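Ticket 1935: Hand cover and cable rule, Rindent cell
Status: open
Raised by: Brunello Longo
Priority: 2

The Kinness checklist says a covered hand may go back into use once the cover is "seated and free of strain." I asked what that means in practice and was told people know it when they see it. I don't accept that as a rule. Two of us signed the same hand in April with different answers.

Tried so far: re-read section 4, compared it with the older Floltano sheet. Same wording, different font.

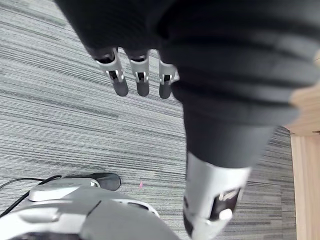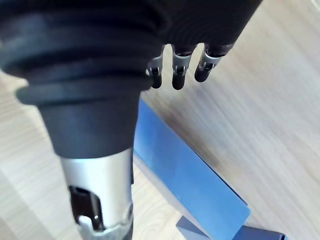
My complaint is with the order of the checks. Section 4 has us sign for the cover first and only look at the floor after that, as if cables were housekeeping. In the carpet view two black cables run in across the floor toward the white component, and a person who has already signed has no reason to look down there. I'd put cables at the top of the sheet, with a yes/no box.

Reply, Kołodziej desk: Moving the line is easy. Will that change anything if people tick without looking?

B.L.: Maybe not. I'd still like it moved. I also want "free of strain" replaced with a pose to check it in, hand down and hand level, both written on the sheet.

Kołodziej desk: Draft in 48 hours. Old sheet stays valid until then.

B.L.: Fine, but I'm not signing section 4 on the old one. Leave the ticket open.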